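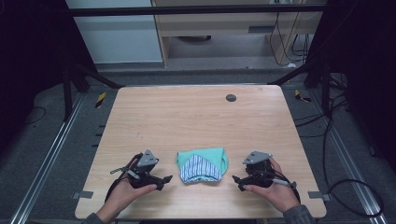
Week three of teaching folding by hand and my forearms have opinions. A little thread on what I've learned, mostly for the people who keep asking me what I do all day.

**2/**
Short version: I hold a gripper in each hand and do the task with those, no fingers on the cloth allowed. The robot learns from how the grippers moved and what the camera saw. You'd think folding with two claws would be the hard part. You get used to that by lunch on day one!

**3/**
The hard part is being boring. I have a natural little flourish when I let go of fabric (a flick, kind of?) and Radoslava spotted it in my first batch from April. The policy had picked it up. It was flicking at nothing. 68 episodes in the trash, bye.

**4/**
So now I do one pinch, one lift, one lay-down, open, back off. Same tempo every time. If I fumble a grab I keep going and fix it, because she wants the fixes in there too. What she doesn't want is me hovering while I think about dinner.

**5/**
Two-tone cloth is my favorite to work with, by the way. Green with a striped bit, say, and I can tell at a glance which side I've got hold of. All-white stuff is miserable. I lose the corner, I go looking for the corner, and there's four seconds of me poking around that somebody has to trim.

**6/**
Someone asked if we use remote control instead. We do for the heavier jobs! Edmund runs those on the Trotent arms and he's lovely to watch, super patient. But there's a lag you have to learn to wait for, and you can't feel anything tug. With the handhelds I feel the cloth drag on the table and I ease off without thinking.

**7/**
Numbers, since people like numbers: my best day is 280 clean folds. The whole set is at 2573 as of this morning. A normal session is up to 32 in a row and then I put everything down and shake my hands out like a swimmer.

**8/**
Tips if you're starting out:
- elbows in, sleeves that don't snag
- watch where your cables go before you reach across
- start each fold from a different mess, really scrunch it
- stop when you get sloppy, the robot will learn sloppy too

**9/**
Next up is towels that are bigger than my reach, which should be a treat. Radoslava says we try pairs of socks after that. I've asked for gray ones and she's pretending she didn't see the message.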